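Damelness Opens Repair Service for Dental Stools and Headrests

NOLWOOD, Apr 1, 2026 – Damelness, a supplier of parts and service for dental clinics, opens a new repair service for operator stools and patient headrests. The service is available to clinics in Nolwood and Zarnik from today, and it will be extended to Manalastas in May.

Many clinics keep a good dental chair for long years, but the stool beside it becomes loose much earlier. The gas lift goes down slowly during treatment, or the wheels do not turn well anymore. Until now our customers had to order a complete new stool in such a case. With the new service they can send only the stool to us and receive it back in 5 working days.

The repair includes a change of the gas lift, new wheels and a check of the backrest joint. For headrests we replace the locking part and the foam. We keep parts for 88 models in our stock in Nolwood. If a model is not on the list, the clinic can send us the number from the label and we will give an answer in 2 working days.

All repaired stools come with a written guarantee. Clinics which have a yearly service contract with Damelness do not pay for transport.

The list of models and the order form can be requested from the Damelness service desk in Nolwood.

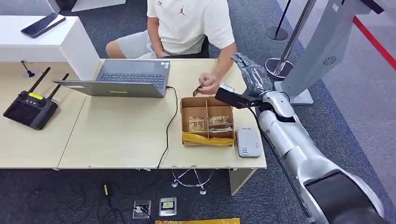 At the desk with laptop and cardboard tray. Photo: Damelness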